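# Review: Divomus hand-held gripper pair (and the cable fault that nearly put me off it)
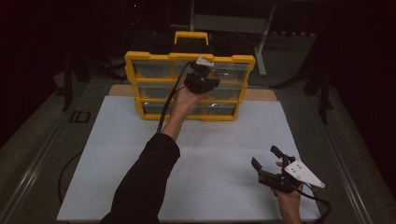 **Iara Bustos**
*Automation technician and bench reviewer, Skendo*

I'll put the bad news first, because it's what most people looking at these will want to know. In the second week, the left gripper on our pair started dropping out mid-task. The jaws kept moving as normal under my fingers, but the opening reading on the laptop froze, then jumped, then froze again. It took me most of a fortnight to find the cause. I still love these things, and I'd buy them again tomorrow!

We use them to teach small pick-and-open jobs. A person does the task by hand with a gripper in each fist, the position of both gets logged, and the log goes off to train the arm. My favourite test piece is the yellow drawer organizer, the sort you'd keep screws in. Six clear drawers, a carry handle on top, and light enough that it wants to slide backwards the moment you touch it. If a gripper can deal with that, it can deal with most of what we throw at it.

## What they're like to use

Lovely, mostly. The grip sits well in the hand, and after ten minutes I'd stopped thinking about it. The fingers close smoothly and you get a real feel for how hard you're squeezing (I've used dearer gear where it's like wearing oven mitts). Small drawers are fiddly with any gripper, but these are slim enough at the tip that I could get hold of a drawer front without bumping the one beside it.

Having one in each hand is where they shine. I can steady the organizer with the right while the left goes for a drawer, and swap over without putting anything down. My colleagues picked it up faster than I did, which I'm choosing to be pleased about.

They're also easy to live with. The finger pads wipe clean, and the logging software from Anduvix found both grippers the first time I plugged them in. I've had printers give me more grief.

## The fault

The dropout only showed up on the top row. Middle drawers, fine. Bottom drawers, fine. Reach up for the top right one and the opening signal would go flat. I could finish the whole pull and the log would say the jaws had never closed.

I blamed the software first. Anduvix's support people were patient with me and had me send logs, and their answer was that the readings were arriving exactly as the gripper sent them. Then I blamed the organizer, if you can believe it, and spent an afternoon wondering whether the plastic was throwing something off.

The cable was the trouble. On the left unit I'd been running it down the inside of my forearm to keep it out of the way of the drawers. That's comfortable, and it looks tidy, but when I stretched for a high target the slack ran out right where the cable enters the body. There's very little strain relief at that point. Over 300 or so pulls of a working day, I reckon one of the inner wires had started to part. I opened the housing, and one conductor was hanging on by a few strands.

Correction to my own habits there: the tally was 300 pulls exactly, I log them, and the first frozen reading came late in the second day's batch of 400.

What bothers me more than the break is how the gripper behaved during it. It gave no warning. The software keeps showing the last good value, so the display looks healthy while the data is junk. For recording demos that's a nuisance. We threw out 40 recordings and did them over. But some people use these same grippers to drive an arm live, and there a stuck "open" reading could mean the arm lets go of something when you're certain you're holding it. I would not drive an arm with these until you've set up your own check for a frozen signal. Ours is crude: if the reading doesn't change at all for 2 seconds while the hand is moving, it beeps and stops the recording.

## The fix

Divomus sent a replacement cable without any argument, and it arrived inside the week. I fitted it with a small clamp at the housing and left a loose loop before the first strap on my arm. You want enough slack to reach your highest target with your elbow straight and still be able to wiggle the plug end. Since then I've gone back to the top drawers over and over and haven't lost a reading.

I asked whether the next batch would have a proper boot on the cable entry. They said it was being looked at, so make of that what you will. Durán, the other brand we tried on loan in May, does have a decent boot, but the handle is bulky and I had sore thumbs by lunch. I'd take the Divomus and a clamp.

## A few smaller gripes

- The screws on the housing are tiny, and one of mine was already a bit chewed when it arrived.
- The cable comes in one length only. Anyone with long arms will feel it.
- The manual covers pairing beautifully and cable routing in a single sentence.

## Would I recommend them?

For recording, yes, warmly. They're a pleasure to work with and they make a dull job (opening the same drawer all morning) go by quickly. Add the clamp on day one, check the cable entry every time you set up, and write yourself a frozen-signal alarm before you collect anything you care about.

For live control, I'm holding off. If a firmware update adds a lost-signal warning I'll run the top row again and update this page.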